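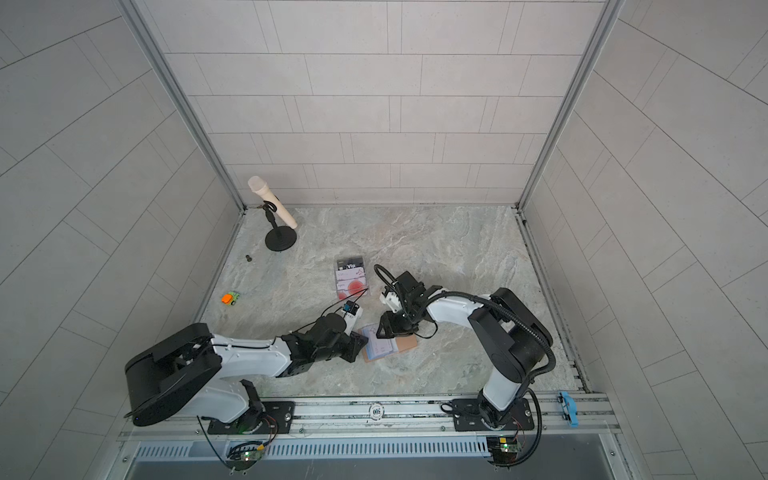
Technical Notes: Choosing and Keeping Dark Grout

Dark grout on light wall tile accounts for a large share of the questions that reach the Brarnico technical desk, and most of them concern color that came out uneven. The tile is seldom at fault. A dark joint shows every change in width, depth and shade that a matched joint would hide. The back wall in the photo has the usual combination, pale gray-white rectangular tile in a staggered brick pattern with thin dark grout lines, and on a layout like that the eye follows the horizontal joints for their full length. A course that drifts by the thickness of a coin can be read from across a room. Layout therefore has to be settled before the grout color is, and a wall that is out of plane should be corrected before either.

Joint width. Follow the tile manufacturer's minimum and check it against the actual size variation in the cartons delivered. Pull tiles from several cartons, stack them on edge, and compare. If the variation is large, a wider joint will absorb it. Narrow joints between tiles of uneven size leave lines that pinch and open, and dark grout makes this obvious. Spacers set the joint at one point only. Check courses with a level or laser line at regular intervals up the wall.

Offset. A half offset places the end of each tile against the middle of the one below. Long tiles are often slightly bowed, so this puts the high point next to the low point. A one-third offset reduces the resulting lippage. If the drawings call for a half offset with long tile, ask for a mockup and look at it under the lighting that will be used in the finished space. Light washing down a wall from directly above is the hardest test.

Mixing. Shade variation in cement grout comes mainly from water. Measure the water for every batch, use clean buckets, and mix at low speed to keep air out. Let the grout slake for the time printed on the bag, then remix without adding water. Dry-blend bags when a job needs more than one, and check that all bags carry the same batch code. The wall package at the Tromthorpe pool building covered 2000 square feet, and the whole quantity was ordered in a single delivery for this purpose.

Cleaning the face. Excess water on the sponge is the second cause of uneven color. It carries pigment out of the joint and leaves a pale, weak surface. Wring the sponge until it no longer drips, wipe diagonally across the joints, and turn to a clean face after each pass. Change rinse water often. Haze that remains the next day should be buffed with a dry cloth first. Acid cleaners should be kept off new cement grout, and off natural stone at any age.

Staining of the tile. Some glazes are crazed by design and some unglazed bodies are porous. Either can take up dark pigment at the edges, an effect called picture framing. Grout a spare tile and let it cure before committing to the wall. A grout release or a sealer applied before grouting will prevent the problem in most cases, provided it is kept out of the joints, where it would interfere with bond.

Changes of plane. Inside corners, and the line where wall tile meets floor tile, should be filled with flexible sealant. Hard grout in these places will crack, and a crack in a dark joint shows as a light line. Sealant should match the grout when cured, so compare cured samples. Wet sealant from the tube is a poor guide. Leave the joint clear of mortar to its full depth before filling it.

Pale deposits. Efflorescence is far more visible on dark grout than on light. It is a moisture symptom, and wiping it off does nothing about the source. Look for standing water in the mortar bed, a failed sealant joint, or a wall that was grouted before the mortar had dried. Once the source is corrected, a mild cleaner and a stiff nylon brush are usually enough. Color sealers can then restore an even shade, but they will trap moisture if used too early.

Stock and samples. Data sheet 1247 has been revised to include the coverage table for narrow joints and replaces all earlier printings. The Pärn charcoal sample sticks now come in packs of 8, and Bisunura sealant in the matching shade is stocked at the trade counter. Orders of 100 bags or more need to be placed before noon for delivery from one batch. Requests for retained batch samples should quote the code on the bag, the joint width, and the tile used.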